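List: smallspace-storage
Date: Oct 3, 2020
Subject: Re: Two-tier shoe rack, shelf depth and sag

I'm replying below the quoted text and have trimmed the part about coat hooks.

> I am about to build a narrow rack for the entry and want to
> settle the shelf depth before I cut anything. The space is
> tight, so I would like to keep the shelves shallow and let
> the heels hang over the front. Does that work in practice,
> or do the shoes tip out? Also, which way around do you put
> them, toe in or toe out? I have seen both. Last question:
> does anyone bother with a back board on the upper tier?

Shallow works if the overhang is limited to the heel. A sneaker carries most of its weight behind the arch, so the point where it tips comes sooner than you would guess from its length. My rule is that the shelf should support the shoe to at least the front of the heel. For most adult sneakers the overhang should be no more than 2 inches. Past that, a bump from a vacuum hose will bring one down.

Measure your longest pair at the sole, not the size label. Mine came to about 12 inches, and I cut the shelves shorter than that on purpose. The door swings past the rack and I needed the clearance.

On direction, I put sneakers toe to the back. The heel is easy to grab, and the toe box is lower, so it slides under the upper tier without scraping. Toe out looks tidier from across the room, but it needs more height at the back of the lower shelf for the ankle collar. High-tops are a separate problem. Mine go on the top tier, where there is no ceiling.

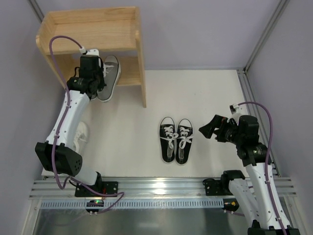
Gray pair on the lower shelf, toe in, heel past the front edge. Top tier empty.

I would keep the back board on the upper tier. It stops shoes from being pushed against the wall, and it does more for stiffness than its size suggests. The Poirier plan I started from had no board there, just two side panels and two shelves, and the dry-fitted carcass racked from side to side when I leaned on it. Adding the board took most of that out. Glue it along its full length. Two screws at each end alone will let it work loose.

Round the front edge of each shelf, at least lightly. A square edge leaves a line in a soft sole if a shoe hangs over it for weeks, and it is the first place to splinter. The side panels should have their upper corners rounded too, at hip or shin height depending on where the rack ends up. I used a sanding block and a paper template for those. A router would have been faster.

Sag: the formula in the archive (message 3524, if the search is working again) overstates it for this use. Shoes are a light, spread-out load. With solid wood of ordinary thickness and a span under 30 inches I could not measure any sag after 13 months. I did check with a straightedge in April, with the shelf loaded and unloaded. If you go wider, put a strip under the rear edge of the shelf before you think about thicker stock.

Leave the space under the lower shelf open. Run the side panels well below it so that whatever lands on the floor can be pushed partly underneath, and so a broom gets in. I have seen racks with the lower shelf almost on the floor, and the grit collects there until somebody lifts the whole thing.

Finish: I tried Vusel hard wax on one offcut and a water-based clear coat from Cludix on another. The wax went on more easily and kept the wood pale. It also marked under a wet sole overnight. The clear coat did not mark but needed three passes with sanding between them. I would use the clear coat on the shelves and whatever you like on the sides. Let either one cure fully before loading it, or rubber soles will stick.

Two things I have not tested: slatted shelves, and tilting the lower shelf toward the wall. A slight tilt should allow more overhang, but then the toes need a stop at the back. If anybody on the list has built one that way, please post the angle and the shelf depth.

I have the cut list as a text file and can send it off list. It is in inches.

Oster workshop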